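Fellalum Work Table: Surface Finish and Cleaning Trial
Student project report, Nwankwo workshop course
Saturday, February 21, 2026

1. Purpose

The project compared two ways of keeping a white work table clean during shared use. The table is used for sorting, cutting and light assembly by several groups in one day, and marks left by one group are a nuisance to the next. A white top was chosen at the start of the course because small parts are easy to find on it. The drawback is that pencil, glue and rubber marks also show.

2. Method

The top measures 161 cm by 50 cm. It was divided into two halves with a line of removable tape. The left half was wiped with a damp cloth only. The right half was wiped with a damp cloth and a mild soap solution mixed in the Ernusia dispenser bottle, then wiped again with clean water. Both halves were dried with a paper towel.

The trial ran for 14 sessions. Marks longer than 5 mm were recorded before and after each wipe. Marks were judged under the ceiling lights, from a standing position at the long side of the table. Tools and trays were taken off the top before each reading. The tape was lifted after the last session and the strip under it was checked separately.
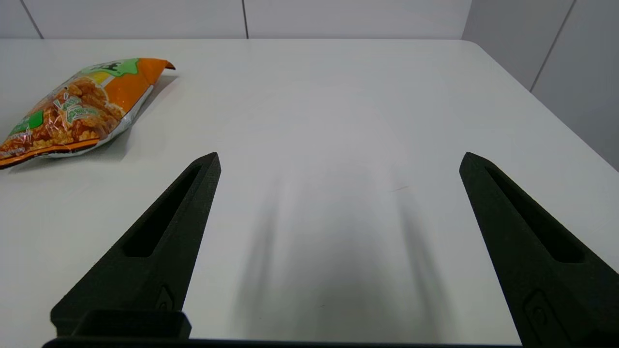

Shadows proved to be a source of error. A soft gray shadow on a white surface can pass for a faint smear, and in the second session three shadows were entered as marks by mistake. From the third session on, each doubtful mark was checked by touching its edge with a strip of paper. The three false entries were removed from the totals.

3. Results

A total of 177 marks were recorded before wiping, split almost evenly between the halves. The damp cloth removed most of the pencil but left glue and rubber marks in place. Soap removed nearly all of the rubber marks. Dried glue stayed on both halves until it was lifted with a plastic scraper.

The soap half had a dull film after the fourth session. The rinse water had not been changed between tables. With fresh water the film did not return.

4. Discussion

The two halves were not used in the same way. Most cutting was done on the right, near the Lesano storage rack — so that half collected more rubber marks and fewer pencil marks. Swapping the methods halfway through would have reduced this effect. The strip under the tape was cleaner than either half but held a thin line of adhesive along one edge.

5. Further work

The trial will be repeated in April with the methods swapped and with a side lamp in place of the ceiling lights. Glue will be recorded as a separate type of mark.

Fellalum table project | Contact: Nwankwo workshop office | © 2026 | Back to top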